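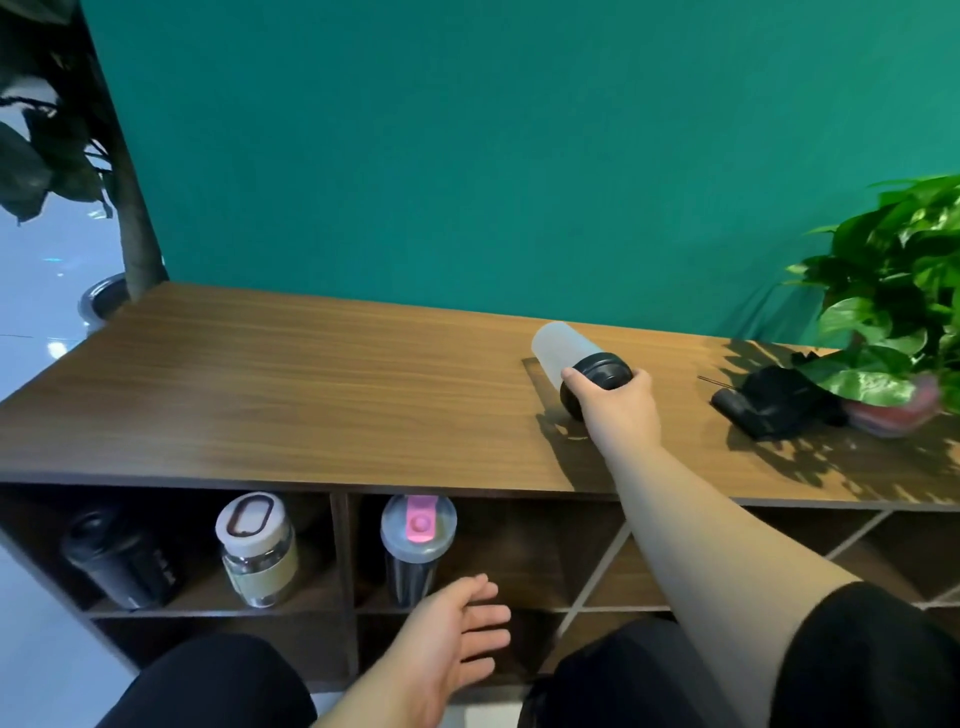 Enadbridge Household Surfaces Collection
Data Card and README

Release 4, Friday, March 2, 2018
Prepared by Tineke Willems and Rianne Schouten

Summary

The Enadbridge Household Surfaces Collection documents the clearing and resetting of everyday furniture in furnished rooms. It covers console tables, sideboards, windowsills, desks, and open shelving, together with the small items that gather on them. Release 4 contains 2761 clips recorded in 16 rooms. Each clip is accompanied by a short written account of the activity and a list of the items handled.

The collection is intended for the study of ordinary tidying: what is picked up, how it is held, where it is put, and which items are left in place.

Scope

A clip begins when the first item is touched and ends when the hands leave the surface. Clips in which no item is touched were removed before release. Kitchens and bathrooms are outside the scope of this collection – they are covered by the companion set, Lanach, which has its own data card and its own terms.

Item classes

The item list uses broad classes. Annotators were instructed to choose the plainest term that fits.

Bottle: any narrow-necked container with a cap or stopper, upright or lying down. The contents are not recorded. The state of the cap is entered only when the cap is turned in the clip.

Soft goods: cloth bags, scarves, gloves, towels, and similar items. A bag is entered as folded, crumpled, or hanging.

Potted plant: the plant and its pot count as one item. Floor-standing plants are listed under the room and are never listed under the surface, even where the leaves reach over it.

Cord or stick: thin items whose nature cannot be settled from the clip. This class was added in Release 3 after repeated disagreement between annotators.

Furniture: recorded once per room, with the finish of the top, the presence or absence of shelving below, and the color of the wall behind.

Room conditions

Curtains and blinds were left as found. Several rooms receive direct sun for part of the day, and leaf shadows on a tabletop can resemble stains or small dark items. Users who rely on automatic outlines should review these clips by hand. Semi-transparent plastic and glossy floors present a similar difficulty.

Annotation

Every item list was completed by one annotator and checked by a second. In 204 clips the two lists could not be reconciled. These clips remain in the release and carry the value "open" in the review column. The written accounts were edited for spelling only.

"Left" and "right" always refer to the hands of the person doing the tidying. Positions on a surface are given from that person's side of the furniture.

Files

clips/ – one folder per room
items.csv – item lists, one row per item
rooms.csv – furniture, wall color, and plants for each room
accounts/ – written accounts in plain text
CHANGES.txt – corrections since Release 1

Known limitations

Console tables with open cubbies are overrepresented, and low coffee tables are scarce. The rooms supplied by Geerts were furnished from a single range, and the results obtained in them should be reported separately. Items kept inside the cubbies are listed only if they are handled.

Terms and corrections

Access is granted by Hodia upon written request. Copies may not be passed to third parties. Corrections should be addressed to Rianne Schouten and should give the room folder, the clip name, and the row concerned. The next revision is planned for September.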